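4.2 What ends up in the drawer

I went into this part of the study thinking the drawer would be the boring bit. We had the basket, we had the tabletop, and we had one deep white pull-out drawer that I put in mostly because Margus Grigaitė said a pretend kitchen without storage isn't a kitchen. I figured people would use it for leftovers, the stuff they couldn't place anywhere else. I was wrong, and I'd like to spend some time on how.

A quick reminder of the setup from Section 3. Each of our 40 participants got the same Fleltitero play food set and the same instruction, which was simply to "put the groceries away the way you would at home." We didn't say what the drawer was for. We didn't say what the basket was for either, and Salamatu Akolgo, who ran most of the sessions, got very good at answering "is this the fridge?" with "whatever you like." Over the whole study we logged 2634 placements, counting every time an item was put down and let go of, including the changes of mind (there were a lot of changes of mind!).

The first thing that jumped out was bread. People do not agree about bread. The sliced bread in our set comes as single square slices, and we wrapped ours in clear plastic after the pilot, when Helju Adomaitis noticed that people treated the bare slice as part of a sandwich and wouldn't store it at all. Once it was wrapped it became a grocery, and it mostly went in the drawer. The knotted roll, which is also bread by anybody's reckoning, mostly didn't. It stayed on the table or went into the basket, and when we asked why, we heard some version of "that one's nice to look at" over and over. One participant told us she'd never hide a roll but she'd hide a slice without thinking twice. I love that sentence and I have built far too much of my thinking on it.

Figure 3 has the two breads on opposite sides of the drawer wall, with the peppers out on the table past the roll and the basket over on the far left.

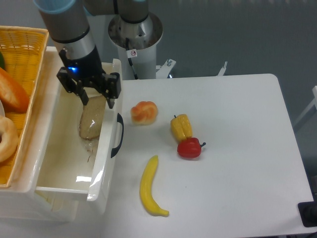 Figure 3. A wrapped slice of bread at the drawer; the knotted roll and the peppers are on the table, and the basket of play food is at far left.

So what's going on? Our reading is that wrapping does most of the work. Plastic says "from the store," and things from the store get put away behind something. Ott Kütt, who coded the interviews, found that people used the word "away" for the drawer and the word "out" for the basket and the table, and they did it pretty steadily even when they couldn't tell us which foods belonged where. That fits with the peppers. Neither one was wrapped, and both the red and the yellow tended to be left out, usually close together. Color may be part of that. A few people told us straight up that peppers are cheerful, and one said she keeps hers on the windowsill in March "just to have something bright in there."

I should say something about the drawer itself, because it isn't neutral. It's glossy and it's deep, and small things look a bit lost at the bottom of it. We had picked it over a shallower Bredetti tray that Elīna Eglītis preferred (she still does, and she has read this paragraph). With the shallow tray, in the pilot, people laid food flat and in rows. With the deep drawer they dropped things in or stood them against a wall and moved on. Some of them also left spare wrapping in there, underneath the food, and didn't seem to see it as mess. On the tabletop a loose bit of plastic got picked up almost right away. In the drawer it could sit through an entire session.

We counted 105 placements that we ended up calling "parked" – an item goes into the drawer, the participant looks at the rest of the food, and then the item comes back out and goes someplace else. Parking happened with the wrapped slice more than with anything else in the set. I first took this for indecision, but Salamatu pointed out that people do it at home with real groceries too. You set the bread down wherever there's room while you deal with the cold things. After watching my own kitchen for a while I have to agree with her.

One caution before Section 4.3. Two of our 40 participants treated the basket as a trash can, and we kept their sessions in, so the counts for the basket include 38 people who were storing food and two who very cheerfully were not.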